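Drulatero
Équipements de manipulation robotisée

Accueil > Équipements > Cellules à deux bras > Cellule Fornen

Cellule bimanuelle Fornen : présentation et journées de démonstration

La cellule Fornen est un poste de manipulation à deux bras, destiné aux laboratoires d'enseignement, aux centres techniques et aux ateliers qui souhaitent étudier le conditionnement et le rangement d'objets courants. Elle est commercialisée par Drulatero et présentée en fonctionnement dans les locaux de Ponthorpe, lors des journées portes ouvertes organisées chaque année en mars et en octobre.

La démonstration porte sur des objets ordinaires, choisis pour la diversité de leurs formes et de leurs matières : emballages souples, blocs rigides, récipients de petit diamètre, cartons dépliés. Les deux bras peuvent travailler séparément ou saisir ensemble une même pièce par ses extrémités.
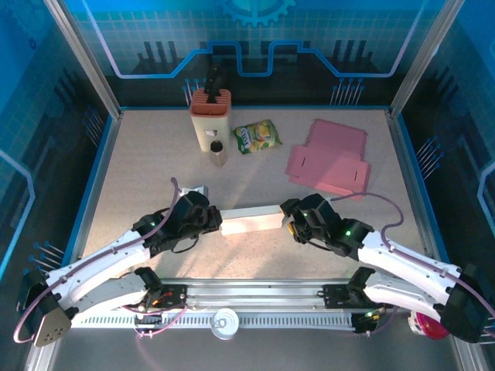
Le programme de la visite comprend une présentation de l'architecture mécanique, une séquence de manipulation commentée et un temps d'échange avec l'équipe technique. Les groupes sont limités à 26 personnes. Les établissements d'enseignement peuvent demander une séance réservée, sous réserve de disponibilité.

Configuration présentée

Bras : deux bras blancs, montés sur un rail commun à l'avant du plan de travail
Préhension : une pince par bras, doigts interchangeables
Charge admissible par bras : 500 g
Enceinte : panneaux imprimés bleus et montants en aluminium
Plan de travail : clair, moucheté
Vision : caméras fixes et caméras embarquées au poignet
Logiciel de supervision : Chong, version 5

Les emballages souples constituent l'un des points les plus suivis de la démonstration. Un sachet froissé n'offre ni arête stable ni face de référence, et l'approche doit être reprise à chaque changement de position. Le logiciel Chong permet d'enregistrer plusieurs approches pour un même objet et de les rejouer à vitesse réduite devant le public.

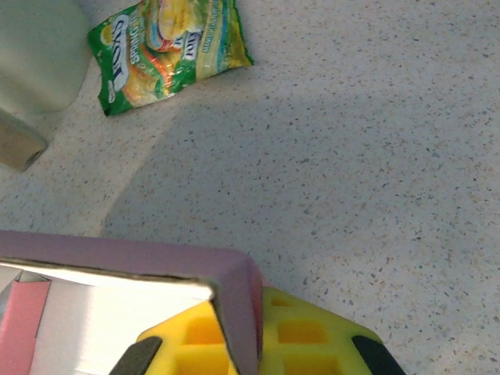 Bérénold, lors de la dernière session, a fait remarquer que les sachets alimentaires posaient à son atelier davantage de difficultés que les pièces lourdes, et qu'il aurait souhaité voir la même séquence avec des contenants de tailles différentes. Il a également demandé si les approches enregistrées pouvaient être transférées d'une cellule à l'autre sans nouvel étalonnage.

Le transfert est possible entre cellules de même configuration. Un contrôle de position des deux bras demeure nécessaire après toute installation ; il est décrit dans la notice de mise en service et dure 34 minutes.

Travail coordonné des deux bras 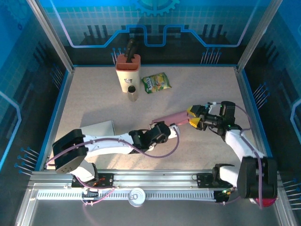
La coordination des bras est assurée par un contrôleur unique, qui surveille en permanence la distance entre les deux poignets. Cette surveillance prend tout son sens lorsque les bras opèrent au centre de la table. La pince aux doigts jaunes du bras droit tient alors un objet cylindrique rose dont l'extrémité touche presque le poignet du bras gauche, et la marge de déplacement devient très faible. Le seuil d'arrêt se règle dans Chong, séparément pour chaque programme. Drulatero recommande de conserver les valeurs d'usine pendant la période de formation.

L'accompagnement à la mise en service comprend l'installation sur site, le réglage des caméras et la formation des opérateurs. Un contrat d'entretien peut être souscrit à la commande ou ultérieurement. Les doigts de pince et les câbles sont considérés comme des pièces d'usure et figurent au catalogue des consommables.

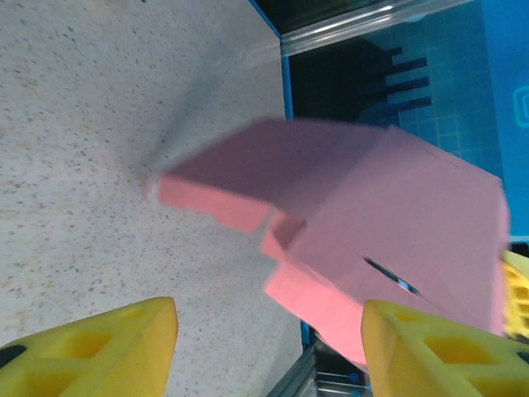
Ponthorpe, octobre

Les prochaines démonstrations de la cellule Fornen se tiendront dans le hall technique, de 9 h 30 à 16 h. L'accueil des visiteurs est assuré à partir de 9 h. L'inscription préalable est obligatoire et s'effectue au moyen du formulaire de contact, rubrique « Visites et démonstrations ».

Les visiteurs qui souhaitent soumettre un objet à un essai sont priés d'en indiquer les dimensions, la masse et la matière lors de l'inscription. Les objets tranchants, les liquides et les denrées non emballées ne sont pas acceptés.

Documents disponibles sur demande : fiche technique, plan d'implantation, notice de mise en service, conditions de garantie.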